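Recording Demonstrations by Remote Control, Part 2: Your First Usable Episode

By Thaddeus Blackwood, May 2021

You should have Arkine installed and the hand controller paired by now. If the arm on screen moves left when you move right, go back to Part 1 and do the calibration you skipped.

1. Load a room and look at it

Pick a layout from the Haverford set. The loader scatters objects with more enthusiasm than judgement, so have a good look round before you touch the controller.

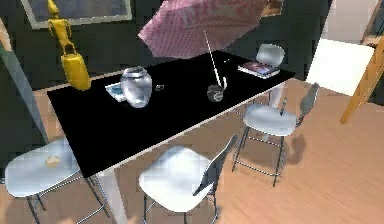

Umbrella and yellow bag in mid-air over the long black table.

Anything hanging in the air is a poor first target. Choose something lying on a flat surface with clear space round it, and write the task down in one plain sentence before you start. "Pick up the utensil from the bowl" will do. "Tidy up" will not, as anyone who has said it to a teenager can confirm.

2. Approach slowly

Set the speed scale to 60 per cent. You will feel this is beneath you. My first 58 episodes were recorded at full speed, and Amos Gallagher, who had to sort them, kept four.

Bring the gripper in above the object and stop. Turn the wrist until the fingers sit either side of the handle, then come straight down.

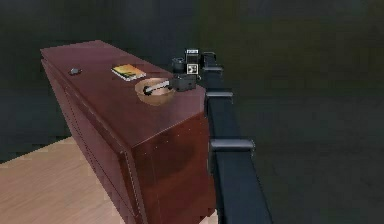
Bowls are harder than they look. The rim gets in the way of a low approach, and a handle lying across the opening gives you very little to aim at. Grip it near the middle if you can reach, close the fingers, wait a beat, and lift straight up. Dragging sideways takes the bowl along too, and the robot will learn that faithfully.

3. Stop recording

Press the trigger twice once the object is clear. Do not wander off with the recorder running. One file from our Provo machine has 1,187 frames of the arm doing nothing while I made tea (Java, if you must know, is coffee, and we had run out).

4. Keep or bin

Play it back at normal speed. Bin it if you hesitated for long, hit something, or found yourself saying "close enough". Small wobbles are fine. Aim for 136 keepers per task before training, and change the layout every so often so the robot doesn't simply memorise where the bowl lives.

Part 3 covers trimming and labels. Bring a snack.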